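Print this page | E-mail this page

# Flikby Household Chores Set: Data Card

Last updated: November 15, 2022

## Summary

The Flikby set was assembled by the Stirham laboratory to help answer a practical question: can machines do ordinary household chores yet? It holds 2,000 recorded attempts at short tabletop jobs, all of them drawn from tidying and sorting work. The set is maintained by Brian Bakilana.

## Contents

Each record contains the camera view, the arm positions, a written instruction, and a result entered by a reviewer. Results are marked as complete, partial, or failed. Failed attempts have been kept and should not be removed before training without a note in any published results.

The instructions fall into 6 groups:

- put an item into a basket or bin
- take an item out
- move an item across the table
- stack
- fold a cloth
- wipe a surface

Cloth folding has the lowest rate of completion. Users comparing systems should report each group separately.

## Known Limits

Recording took place at 2 sites, Abera and Drindale. Lighting was even at both, and most tables held few items. A system that does well on these records may still do poorly in a crowded kitchen or on a shop floor. The Drindale records use an earlier version of the result form, which had no entry for partial completion.

## Access

Requests are reviewed by the Stirham laboratory. Please state the intended use and the groups required. 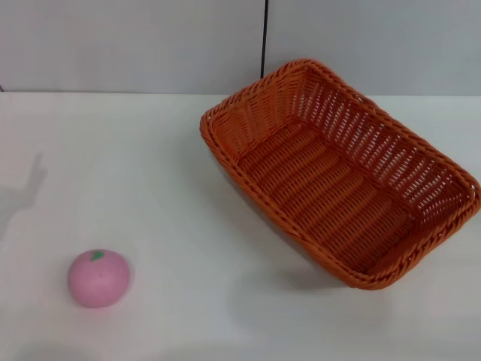 Can a system trained on this set be left to tidy a home without supervision?

The set does not support that use. It covers short, single jobs at a table, and a person should be present whenever a system trained on it is operating.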